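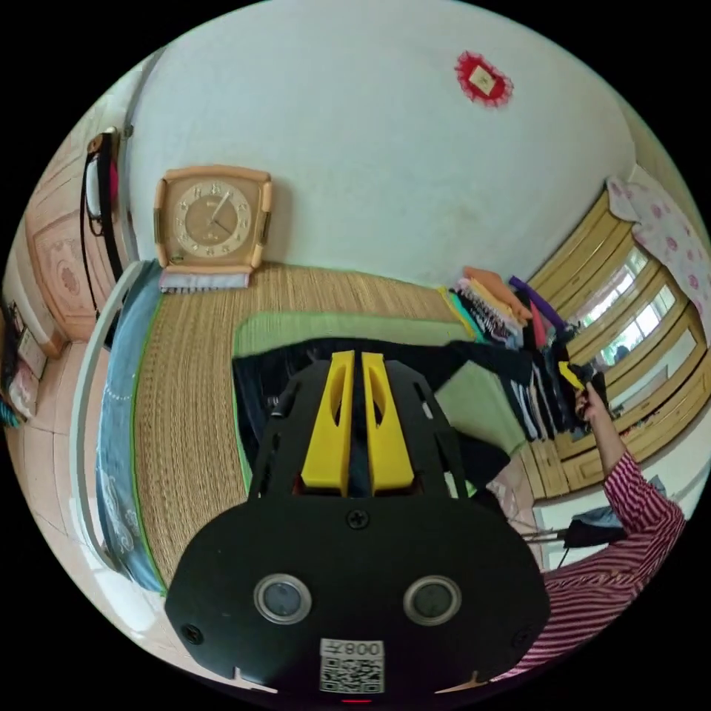 Vaida Dambrauskienė asked at the morning review whether the bedroom set should be counted by the demonstration or by the garment, as the two totals have been drifting apart in the log. The point was a fair one. It has been agreed that the unit is the demonstration, meaning one continuous recording from the first approach of the jaws to the release, and that garments will be listed in a separate column where more than one is handled. Entries made before today will be left as they stand, with a note at the head of the sheet.

Notebook entry, June. Home collection, Stiltulthorpe, bedroom tasks.

Purpose. To gather hand-held gripper demonstrations of cloth handling in furnished rooms, for the Orix training set. The target for this task family is 200 accepted demonstrations, divided as follows: 80 of picking a single item from a mixed pile, 80 of folding or laying flat on the bed, and the remainder of moving items between the bed and another surface.

Set-up. Gripper unit 008, the one with the yellow jaws. Bed with a straw mat, green at the edges, and a dark cloth spread over part of it; clothes in mixed colours piled to the right. The household's own things stay where they are, including the clock at the head of the bed. Operators were reminded that the room is not to be tidied between recordings. Earlier data from the test flat proved too uniform, and the Mendetti model trained on it did poorly wherever a second fabric lay beneath the first.

Procedure as followed:
1. Start the recording with the jaws open and the pile in view.
2. Hold still for 2 seconds.
3. Approach, grasp, lift clear of the pile, move, release.
4. Withdraw to the starting height and stop the recording.
5. Enter the task code and the result before beginning the next.

Step 5 was skipped several times before lunch and the codes had to be filled in from memory. Those recordings are marked "code uncertain" and should be checked against the video by someone other than the operator.

Observations. Thin items are taken cleanly when the jaws come in at a low angle. With thicker items the operator tends to close too early and then regrasp. Regrasps are to be kept, provided that the garment does not leave the bed between the two attempts. Failed grasps are also to be kept and labelled as such; the earlier practice of deleting them on the spot must stop.

The patterned quilt gives trouble of a different kind. When it fills most of the view the tracking drifts, and in the replay the path of the gripper shows a small jump towards the end of the lift. Lü has suggested that a slower approach would help, and a short comparison will be made at the same bed, slow against normal, before anything is changed in the written procedure. It is not yet clear whether the pattern or the speed is at fault.

Light. The windows are bright in the early part of the day and the exposure shifts when the gripper turns towards them. This is acceptable and even wanted for variety, but the position of the curtain is to be written down at the start of each block. It was not written down for the first block today.

Consent and privacy. The householder's form covers the bedroom and the hall only. Framed pictures on the shelf are to be blurred before release. Where another person's face enters the view, the recording goes to the restricted folder and is not counted until reviewed.

Outstanding:
- Correct the log headings as agreed with V.D.
- Check all "code uncertain" recordings.
- Slow and normal approach comparison, patterned quilt.
- Ask Orix whether bed-to-rack moves belong with the third group or need a code of their own.
- Spare battery for 008; the present one was at around half by mid-afternoon.

Last updated: June, 16.40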